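6. Reprise après un défaut de main (code 439)

Bon, celui-là je le connais bien, je l'ai pris en pleine figure en décembre : le Norell avance la main vers le gobelet à couvercle rouge, les doigts s'ouvrent, et plus rien. Le bras reste raide et le pupitre Trinder affiche 439.

1. Appuyez sur l'arrêt d'urgence. Le bouton, pas la pause logicielle !
2. Vérifiez que les câbles du haut ont du mou et que celui du sol ne passe pas sous un pied.
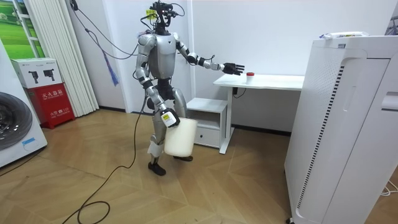
3. Attendez cinq minutes avant de toucher aux doigts. Rin Hirose m'a soutenu que deux suffisaient - elle s'est fait pincer le pouce.

ATTENTION : si l'autre main tient un seau, soutenez-le par le fond avant de couper les moteurs. La poignée glisse d'un coup.

4. Réarmez, puis lancez le test doigt par doigt, index d'abord. Il doit se tendre sans trembler pendant que les autres restent repliés.

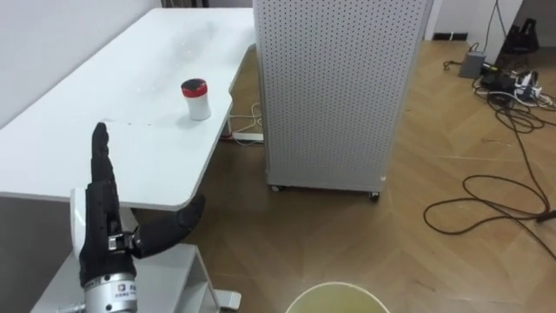
5. Si le pouce ne répond pas, refaites le zéro (menu Main, puis Origine) et recommencez le test.

Note : avec le micrologiciel de 2022, le code s'efface tout seul au réarmage, défaut réglé ou pas. Zakhar Palamarchuk s'est fait avoir, moi aussi d'ailleurs, alors je relève toujours le journal avant l'étape 4.

Deux échecs de suite ? On arrête là et on démonte la main, voir section 7.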